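About Pramside Amateur Boxing Club

Pramside is a members' boxing club with premises on Moffat Road. We train juniors, seniors and masters, and enter boxers in regional shows between September and May.

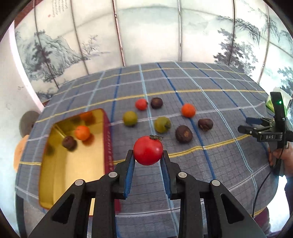

Coaching is organised in two squads. The development squad covers stance, footwork, straight punches and basic defence, and does no open sparring. The carded squad trains for competition and spars under the head coach, Adwoa Odoi. Boxers move up after a skills assessment and a medical. Members making weight get a written food plan, built on plain items such as eggs, rice, oats and the ripe red tomato shown on this page. We do not permit sweat suits, saunas or fluid restriction at any age.

Premises
The gym has 2 rings, a bag area and a separate strength room. The ring canvases were replaced in February. Sparring rounds are run from a Zovura wall timer, which can be set for junior or senior round lengths.

Safety
Headguards, gumshields and groin guards are compulsory for all sparring. A boxer who is stopped by head blows, in the gym or at a show, is stood down and may not spar until cleared by a doctor. Coaches record every stoppage — including those in training.

Affiliations
We hold a joint home show each season with Watmont Boxing Club. The hall is licensed for 500 spectators.

Page last reviewed 2023-04-13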